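Flello Play Fruit Set with Tub – review

Rating: 4 out of 5

I bought the Flello fruit set in May, after the old wooden one had lost most of its paint. It gets used on the kitchen table, in the bath when I'm not paying attention, and in a pretend store that my two kids run under the stairs. They are three and six. I've had enough time with it now to say what holds up and what doesn't.

The fruit is plastic, hollow as far as I can tell, and light. You can drop a piece on a tile floor and it bounces a little and rolls off. None of ours have cracked. The size is close to real for the smaller fruit, and the strawberry is on the large side, so my three-year-old can't get it into her mouth. I checked that first.

The lime is the best piece in the set. It has a glossy skin with some unevenness in the green, and my brother-in-law Joonas picked it up to cut for a drink before he noticed the weight. The strawberry has proper dimples for the seeds and a paler patch near the top, where the leaves would be on a real one. The peach is more of a mixed bag. The color is good, cream and yellow with pink and red over it, but it doesn't sit straight. It tips over onto its side wherever you put it. 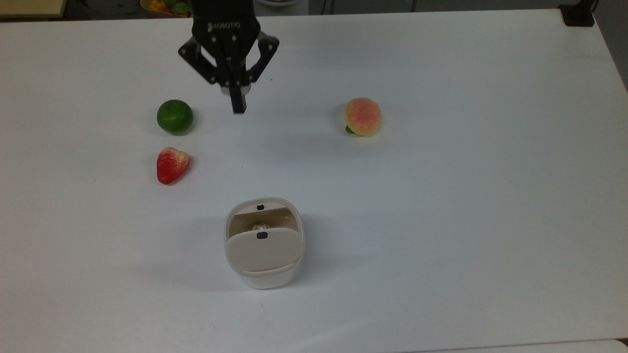
The leaf on the peach was my main worry. Leaves and stems are what came off our last set, usually within a week. So far this one has stayed put, though my son has tried to pull it off more than once. I would still check it now and then if you have a child who chews things.

Cleaning is easy on the smooth pieces. Warm water, dish soap, a cloth. The strawberry takes longer – jam gets down into the dimples and you need an old toothbrush to get it out. I don't put any of it in the dishwasher. The leaflet says not to, and I didn't want to test it.

The tub is plain white plastic, open at the top, with rounded corners. It stands steady on a table and a small child can reach into it without tipping it over. It has a cream flap that folds down over the front, but it doesn't stay shut. For a set that lives on a shelf that's fine, but ours goes to my mother's house and back, and the fruit ends up all over the trunk. I use a cloth bag for the trip.

We also have the Nandden set, a hand-me-down from my friend Orvokki. The Nandden fruit is heavier and the seams are rougher, and the colors are flat. It does come with vegetables, and the kids ask for the carrot. If you want variety, look at that one. If you want fruit that looks like fruit, the Flello is better.

One star off for the loose flap and the peach. I'd buy it again at the same price, and I would like to be able to order single pieces, because we lost an orange at the park and the store only sells the full set.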